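**Plivcombe Hand Tool** — a hand-held gripper for teaching bench and cleanup work to robot arms

The Plivcombe is the tool we use at Grenden when a job is ready to be shared with an arm. You hold it, you do the work your usual way, and the recorded motion becomes the starting point for the robot. No code, no teach pendant, and the person who knows the job best gets to lead!

It's built for small, light, everyday things: brushes, scoops, trays, packets. Those make up a surprising amount of a packing shift, and they're the tasks our crew was happiest to pass along.

Tabletop tidying is a favorite first lesson. A long, pale plastic piece sits between the black jaws, with a dustpan and a little heap of shredded paper waiting on the covered table.

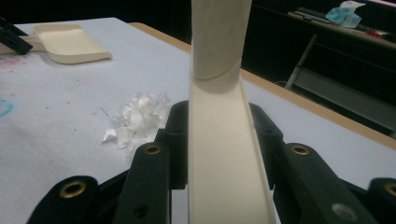
## What changes on the floor

Nneka Ogundipe runs the packing line at our Prikau site, where 14 people now take turns with the tool. Her team used to stop and clear benches by hand between orders. The arms do most of that now, and the time goes into checking orders and training new starters — work people had been asking to do for years.

"I showed it my way of sweeping a bench," says Nneka, "and now I get to be picky about it."

## Good to know

- Works with the Rattanakul arm controller
- Two grip sizes, swapped with a screwdriver
- Setup takes 26 minutes on a clean bench
- Jaw pads are rated for 1,000 hours
- Left- and right-handed use

For a trial unit, write to Shahzad Swati at the Grenden office. Units ship again in July.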